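Robot club notebook, Monday, November
In: me, Sneha, Samira, the two first years whose handwriting I can't read on the sign-in sheet

Started at half four. Twenty minutes went on finding the USB hub, which was in the box marked USB HUB, where none of us had thought to look.

State of play. The Nirkach sorting round is the one we have entered: fruit goes from table to box, one piece at a time, judged on pieces delivered and on damage. The policy has to be trained on our own demonstrations, so most of this month is people moving fruit about by hand with the grippers and trying to do it the same way twice. Target for the set is 200 usable demos. We had 119 before the cull. Sneha did the cull over the weekend and took out 19, nearly all of them mine. Reasons given in her sheet: "drops it", "drops it again", "talks and waves gripper". So, 100. A lovely round number and halfway there, which was also true in October.

Nimri (our name for the training script, don't ask, it was late) now reads the new file layout. It fell over on the first go with a path error. Samira had put a space in a folder name. She says I had put a space in a folder name. The log sides with her. Renamed, reran, fine. Kept the old folder until someone has checked the copies match. SOMEONE = me, by next session.

Oranges are easy. They're the size the fingers want to close on and they forgive a grab that's off centre. The small red ones are horrible. Come in too low and the fingertips push it along the cloth, come in too high and you pinch the top and it squirts out sideways. Best so far is to go slowly, straddle it, stop, then close. Samira can do it at a decent speed. I can do it at the speed of a planning application.

The pears are the argument. Sneha wants them gripped across the fat end every time, so the policy sees one kind of grasp. Samira wants whatever's nearest, on the grounds that the judges won't be lining their pears up for us. I think Samira is right about the judges and Sneha is right about how few demos we have. Wrote both on the board. We'll do Sneha's way up to 200 and then mess it up on purpose if there's time left.

Rules for takes, copied off the board before it gets wiped:
- gripper open and still for a slow count of two before the first move
- one piece at a time per gripper
- over the rim, then down. No lobbing
- if it rolls off the table the take is dead, stop recording, don't chase it
- box stays where it is for the whole take
- no talking with your hands (this one has my initials next to it)

Two-gripper takes: the trouble is at the box, with both people arriving together and being terribly polite about it. Tried having one call "in" and the other wait. Works, slow. Tried not calling. Fast, clonk. Back to calling. There must be a neater way but it will do for the round.

Table cloths: leave them on. The first years asked if we should clear everything so it looks tidier for the model. Last spring's lot trained on a bare bench and their arm went to pieces when it met a tea towel.

Fruit and gripper, from the table:

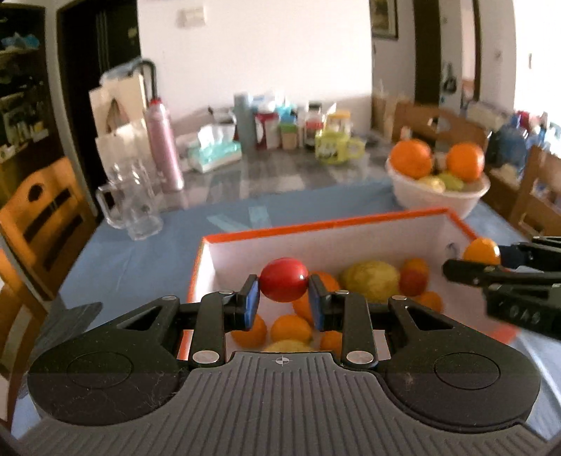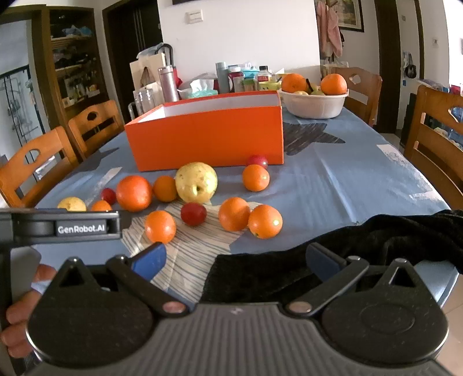
Money. The Plostex order (spare finger pads, two sets, plus the short cables) has been "being processed" for long enough to have been processed several times over. Sneha rang. They have no record of it, but do have a record of us asking where it is. She has put it in again. If it doesn't come we swap pads with the practice set and carry on.

Hesska, the scoring sheet, now counts a bruised piece as half. Samira argued that nobody can tell a new bruise from one it came with. Agreed we check every piece before a session and mark the old bruises with a dot of biro. That means the model will see biro dots. Parked.

Disk: 208 GB free before today's files. Fine for now, not fine by Christmas.

To do
me: check folder copies, delete old ones, practise small red things
Sneha: Plostex, again. Split the demos by fruit so we can see where we're thin
Samira: write down how she does the slow close, in words that a person could follow
first years: print your names

Next time start with pears while we're all still patient. Someone bring a pen that isn't the biro.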